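Print this thread | E-mail this thread

Paper on a dark worktop – squaring and holding a single sheet

turkis_bench
I rule and trim single sheets for a small map project at Jilldale. The work surface is dark, the paper is white, and there is a black cloth hung behind the bench to cut down on glare. Visibility of the edges is very good. Holding the sheet in position is less good. One sheet laid flat on a smooth top moves as soon as a ruler is dragged over it. Of the last 111 sheets I had to redo 20, all for skew. What do others use to hold the corners?

Ankrah
Weights. Two at the top corners, none at the bottom. If you weight all four corners, any curl in the sheet is trapped in the middle and the ruler rides over it. With two, the paper can relax toward you.

jallix94
Disagree with two. Two weights at the top stop the sheet from sliding but do very little against rotation if they are light. I use low-tack tape along the whole top edge and nothing else. Press it down from the center outward.

Ankrah
Tape lifts fibers on uncoated stock. I have measured this to the extent that one can with a cheap loupe. It may not matter for drafts. It matters if the sheet is going to be inked.

turkis_bench
These will be inked, so tape is a last resort. Paper weight is 94 gsm, uncoated. I should add that the light over the bench is not neutral, and white paper reads slightly green under it. That makes pale pencil lines hard to judge.
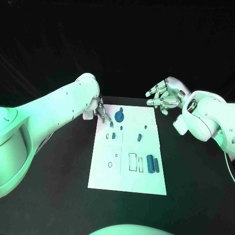 For the pencil lines I have gone one grade softer, and that has mostly solved it. The skew is the remaining problem. I would like to avoid anything permanent on the table, including drilled stops.

jallix94
Then put a matte cutting mat under the sheet. Friction between paper and a smooth tabletop is low, and you are trying to fix with weights what is really a surface problem. Mine is dark gray, so you keep the contrast at the edges.

papermill_north
Mat is fine for trimming, poor for ruling. The texture comes through under a hard pencil. On thin paper you can see it in the line.

jallix94
Only on a worn mat. On a new one I have never seen it at that paper weight.

papermill_north
I have, with a 4H. We may press differently.

Ankrah
One thing missing from this thread is how the sheet gets squared in the first place. A weight holds a crooked sheet just as well as a straight one. Lay a steel rule parallel to the table edge, push the top edge of the paper against it, set the left corner, then the right. Check the diagonal if the cut size is critical. Mine were off by almost 2 mm before I started doing this.

turkis_bench
Tried the rule method with two weights this morning. Skew is down to something I can't see without a square. The bottom edge still lifts a little on the left, probably from how the pack was stored. I will try a plain card underlay next – papermill_north's point about texture is enough to keep me off the mat for now.

papermill_north
Store the pack flat with a board on top. Card underlay should be at least as large as the sheet, or you will rule over the step.

Print this thread | E-mail this thread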